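Pens, pots and patience
An open afternoon at the Nekine workshop in Skaltach

The doors opened at 2 in August heat, and most visitors headed straight for the table at the back. Dustamwood, the project based here, is teaching a pair of robot arms to tidy a desk. The task sounds small -- pens and pencils go into a pot -- but the team has set itself 200 runs before moving on to anything harder.

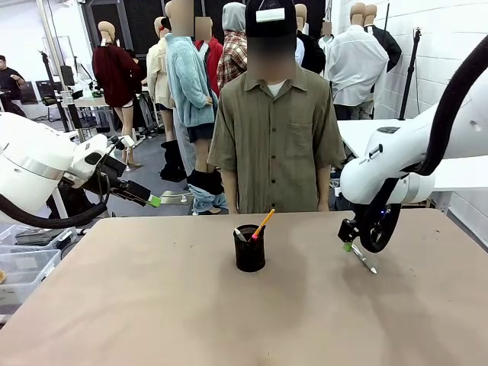 The right arm holds a pen above the table, with the mesh pot in the middle.

Each run begins with someone laying out the things by hand. Thin objects are awkward. A pencil can roll when a finger touches it, and a pen has to be tipped nearly upright before it will drop in. The arms are slower than a child would be, and people watching tended to lean forward and go quiet.

Between runs there was time for questions. One visitor asked about shirts, and was told that folding is a job for next year.

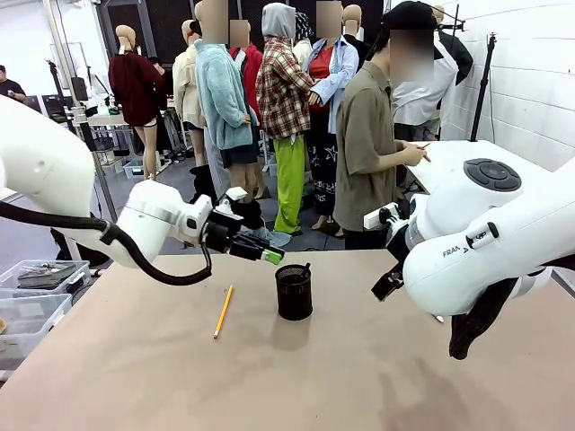
Getting there
Nekine is 8 minutes on foot from Issa station. Entry is free, and the next open afternoon also starts at 2.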